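How to Pack Food for a Long Train Trip

The overnight train from Reltmont to Vindamard takes 14 hours when it runs on time. The café car closes at 9 p.m., and by then it is usually down to coffee and chips. I have made the trip often enough to have a routine, and it works for any long ride where you sit in coach and can't count on buying dinner.

What you need

One rigid plastic box, clear if you can get it
One soft lunch bag with an ice pack
Zip bags in two sizes
A dish towel
A spoon, a butter knife and a refillable water bottle
A roll of masking tape and a pen

Step 1. Work out your meals

Write down when you board and when you get off, then list every meal that falls in between. Add one extra meal for delays. For the Vindamard train that gives me dinner, breakfast and a spare lunch, plus something to eat in the middle of the night if I can't sleep.

Don't plan a snack for every hour. You are sitting still the whole time and will want less than you think.

Step 2. Choose food that keeps

Anything that has to stay cold should be eaten within the first few hours. After that, stick to food that is fine at room temperature. Bread, crackers, nuts, dried fruit, hard cookies and plain cakes all travel well. Peanut butter is good if you pack it in a small jar. Chocolate is all right in December and a mess in summer.

Skip tuna, boiled eggs and anything with a lot of garlic. You are sharing the air with a full car.
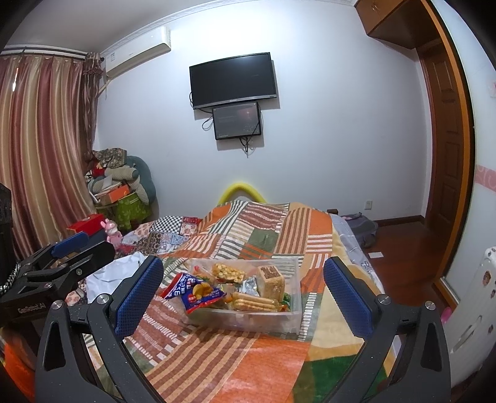
Sliced bread is worth the space it takes up. A loaf covers breakfast and the spare lunch, and it costs less than one sandwich on the train. Keep it in its own wrapper until you need it and close it again with a strip of tape. Rolls are easier to eat without a table but dry out faster.

Step 3. Pack the box

Do this the evening before, somewhere flat with room to spread out.

1. Put heavy, hard items on the bottom.
2. Stand tall packages on end along the sides.
3. Fill the gaps with small packets.
4. Lay anything that crushes on top.
5. Fold the dish towel over the food. It stops the rattling and doubles as a placemat.

Leave the box open overnight so you can add things you forget. In the morning, put the lid on and turn the box on its side for a minute. If everything slides, you need a smaller box or more towel.

Ignacio Ruiz-Ortega, who rides the same line for work, uses a canvas tote and says a box is too bulky. A tote does fit better under the seat. I have also seen what his crackers look like at Virden.
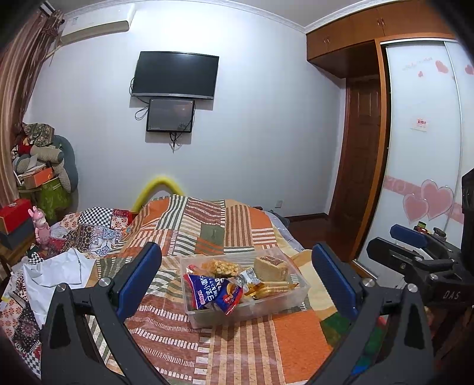 Step 4. Pack the cold bag

Freeze the ice pack for a full day. Put it at the bottom, dinner on top of it, and fruit on top of that. Cut fruit goes in a zip bag with the air pressed out. Grapes and apple slices are the easiest to manage in a moving seat.

Mark each bag with tape if you are packing for more than one person. It saves arguments, especially with kids.

Step 5. On board

Keep the box at your feet – the overhead rack is no use once the lights go down. Fill your water bottle before boarding. There is a tap at Begay station next to the ticket window, and the stop there is 35 minutes, long enough to refill and stretch your legs.

Use one large zip bag for trash. The bins at the end of the car fill up early.

When you arrive, throw out whatever is left in the cold bag. The dry food can go back in the cupboard or come along for the ride home.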